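Networked Services, handout 7: What does "up" mean?
Lefteris Theodorakopoulos

Read this before the lab. It covers the part of the lecture where I ran out of time, plus the argument with the back row about status pages.

1. Where the claim comes from

A checker sends a request from one place, waits, and writes down whether it got an answer. Everything on a status page grows out of that. When the page says a site is down, the honest version is "our machine, on its network, did not get a reply it liked before it gave up." Your own connection may tell a different story.

In the lab you will use Werach, a small checker that runs on the department server. Its default timeout is 2000 ms. I have never seen a good argument for that number. Change it to 3 seconds and some of your outages will vanish, though the server hasn't changed at all.

2. What counts as a reply

Ping tests whether a host answers ping. Plenty of healthy hosts refuse to, and plenty of hosts answer while the web server on top of them is dead. An HTTP check is better, but read the status code. A login page returned with code 200 looks fine to Werach even if no one can log in. So does an error page written by somebody who forgot to set the code.

3. Averages

Be suspicious of any response time given as one figure. Take 13 checks, 12 of them quick and one terrible, and the mean describes none of them. Ask for the median and the worst case. If a vendor won't give you the worst case, draw your own conclusions.

4. Uptime percentages

Prollness and Grerkix are the two data sets for this unit. Both report high uptime for July. Prollness leaves planned maintenance out of the total - this is in its notes file, near the bottom. Grerkix checks so rarely that a short outage can fall between two checks and never be recorded. I would not rank one above the other on these numbers, and I will mark you down if you do so without saying why.

5. For the lab

Run Werach against the Vlachopoulos test host with three different timeouts. Keep the raw logs. Write one page on which outages you believe and which you don't, with the log lines that persuaded you. Charts are optional. A chart with no axis labels counts as no chart.

Reading: the notes files for both data sets, all the way through.
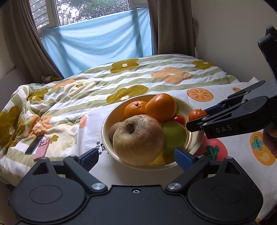
Fig. 1. Fruit bowl on a striped and flowered quilt.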